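The bench that outlived three kitchens

When Josée Kowalchuk bought her house in Kolovside, the kitchen had a marble bench that the previous owners wanted gone. It had a rust ring near the sink, a dull patch where someone had squeezed lemons for years, and a chip at one corner. She kept it and replaced everything else.

Marble fell out of favour with a lot of renovators when engineered stone arrived. It stains, it scratches, and vinegar or wine will etch a polished surface within minutes. It also lasts. Kowalchuk's slab is 30 millimetres thick and has sat on three sets of cabinets.

Vernon Grewal has worked with stone for 29 years and runs a small yard in Plekinell. Most of his week is spent on repairs. He charges $700 to hone and reseal an average kitchen, and the job takes a day. Customers often ask for a high polish and he tries to talk them out of it.

"A polished finish shows every mark," he says. "Honed stone gets marked too, but you have to go looking for it."

His advice on daily care is short. Wipe up acids straight away, use a pH-neutral cleaner and keep bleach out of the cupboard. Oil stains can usually be drawn out with a poultice of baking soda and water, left under plastic wrap overnight. Rust is harder, and he would sooner see people leave it than attack it with a supermarket product.

Colour matters less than buyers expect. Grey marbles hide crumbs, white ones hide etching, and dark ones hide neither very well. Grewal has plain white at home, an offcut from a job that was cancelled.

Kowalchuk had the lemon patch honed out in April. The chip was filled with tinted resin. She asked for the rust ring to be left alone, and most days it sits under the kettle.

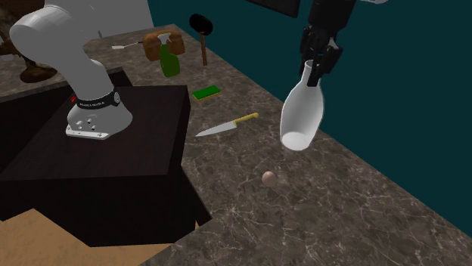
How often should a marble benchtop be resealed?
Every 12 months suits most kitchens, or sooner if a few drops of water left on the surface darken the stone.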